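Soudabeh Farahani tests kitchen automation at Lindqvist, and she is cautious about the word "chore". Her team logged 3,764 attempts at one job: pick up a cup, put it on a scale, take it off again.

"Lifting is mostly solved," she says. "Setting down is where we lose time. If the cup leans when it touches the plate, the reading drifts and the arm has to wait."
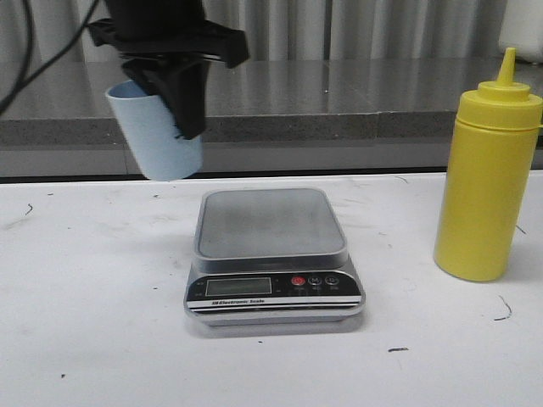

Gisela Meinecke puts the fault elsewhere, arguing that arms are still tuned for rigid parts and that a thin cup wall gives under the same force.

Farahani accepts that in part. A person does the task in 2 seconds; her target for the arm is 15, and in July it was taking 30. Would she put one in a café? "For portioning, with someone nearby, yes. For washing up, no. We haven't a reliable test for a clean cup yet."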